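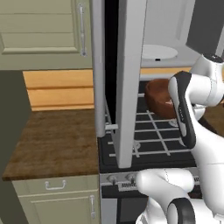
Arts & Exhibits > Showing Your Work

How do I get my paintings into the rotating display at the Taltow library?

I paint small landscapes, mostly acrylic on board, and I'd like to apply for the hallway wall at the Taltow branch. The library's page says to "contact the branch" and gives no form. Does anyone know how far ahead they book, and whether you can put prices on the labels? I have 2 larger pieces as well and don't know if the wall can take them.
Posted by Bumaveo

Sebastián Jara
I showed there last July. You ask at the front desk for the exhibit sheet, which is a single page. They want five photos of your work, a short paragraph about yourself and the size of each piece with the frame on. I applied in winter and got a summer slot, so plan on waiting several months.

Prices can't go on the wall labels. You can leave a price list at the desk with your email on it, and buyers contact you directly. The library doesn't handle money or take a cut. I sold one painting for $300 that way.

The wall uses a hanging rail, so everything needs D-rings and wire on the back. Sawtooth hangers were turned down when I brought mine in. For your larger pieces, write the weight on the sheet and ask before you frame them. You do the hanging yourself, in the morning before opening, and you sign a form saying the library isn't responsible for loss or damage. I got my own coverage for the month.

zanetti253
just call them

Zalska
The Jara answer matches what I was told, except the sheet now asks for six photos. Also check the dates before you say yes. My slot overlapped with a fair I had already paid for and I had to give it up. They did let me go back on the list.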